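Setting up the Ilum capture box
Section 4: Connecting sources and making a first recording

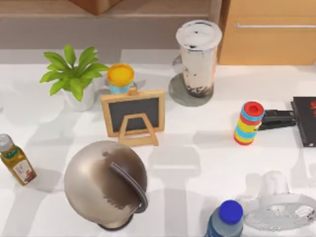
Lacey Haslam
Technical writer, Hadis support documentation

This section covers connecting a video source to the Ilum, choosing the right input, setting levels and making a test recording. It assumes the driver and the Monstead recording program are already installed as described in Section 3. If the status light on the Ilum is red when you plug it in, go back to Section 3 before carrying on.

4.1 Before you connect anything

Switch off the source (tape deck, camera, games console or disc player) and unplug the Ilum from the computer. Use the USB lead supplied. Leads longer than 2 metres may work but are not supported.

Plug the Ilum straight into a USB 3 port on the computer. Hubs and monitor ports share their bandwidth with other devices and dropped frames are the usual result.

CAUTION: Do not connect the aerial output of a recorder to the yellow video socket. The Ilum has no tuner.

4.2 Connecting an analogue source

1. Push the breakout lead into the round socket on the back of the Ilum. The flat side of the plug faces up. Do not twist it.
2. Connect the source's video output to either the yellow socket or the S-Video socket. If the source has both, use S-Video.
3. Connect the red and white audio plugs. For a mono deck, use the white plug only and tick Mono in the Audio tab.
4. Connect the Ilum to the computer and wait for the light to turn green.
5. Switch on the source.

Note: If both the yellow and S-Video sockets are in use, the Ilum takes its picture from S-Video, whatever is selected on screen. Unplug one of them.

4.3 Connecting a digital source

1. Connect an HDMI lead from the source to the socket marked IN.
2. If you want to watch on a television while recording, connect a second lead from OUT to the television. The picture on the television is not delayed. The preview on the computer is.
3. Connect the Ilum to the computer, then switch on the television, then the source.

Copy-protected discs and most streaming boxes will give a black preview. On games consoles, protection can usually be turned off in the system settings. It applies to some consoles only while films are playing.

4.4 Choosing the input and format

1. Open Monstead and click Device.
2. Select Ilum from the list. If it appears twice, choose the entry without "audio" after the name.
3. Under Input, pick the socket you are using.
4. Under Standard, pick PAL for UK tapes. Pick NTSC for tapes from North America or Japan.
5. Set the frame rate to 25 for PAL. For HDMI, leave it on Auto.

A black and white picture that rolls slowly upwards normally means the wrong standard is selected. A steady black and white picture on S-Video usually means a bent pin or an adaptor that carries only part of the signal.

4.5 Setting the audio level

Play a loud part of the tape and watch the meter in the Audio tab. Raise the slider until the peaks reach 80 on the scale. If the meter turns red, bring the slider down and play the same part again. The level cannot be repaired later if it has been recorded too high.

4.6 Making a test recording

1. Click Folder and choose a drive with plenty of free space. Avoid network drives.
2. Set Quality to Standard.
3. Click Record, wait 20 seconds, then press Play on the source.
4. Record a few minutes and click Stop.
5. Open the file in your usual player and check that speech matches lip movement.

If the sound drifts further out as the recording goes on, tick Lock audio to video in the Audio tab and repeat the test. If it is out by the same amount throughout, enter a figure in the Delay box. The highest value is 2000 milliseconds.

CAUTION: Do not unplug the Ilum while the light is flashing. The file being written will be lost.

Steps 4.2 and 4.5 were revised in March, following corrections from Ebenezer Agbenyega. Editing and export are covered in Section 5.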